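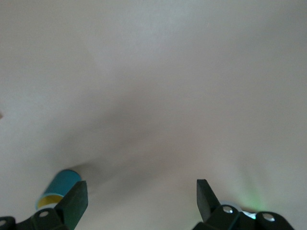
Home | Data | Downloads | Contact

2 min read
Print | E-mail

Stedell spares list, data card

Lead times for replacement parts at the Rurnanbridge plant, as quoted by suppliers. 136 rows, one per part. Updated Thursday, February 1, 2018.

Treat the quoted times with suspicion. Vitix lists nearly everything as "in stock", and 34 of those parts had no ship date when we asked. They stay in, with the ship_date column left blank.

Columns: part_no, supplier, quoted_days, actual_days, ship_date

actual_days is filled for 108 rows. Yook rows before September use business days - don't average them with the others. The end_of_life flag was the supplier's own guess, so we dropped it.

Licence: internal use only.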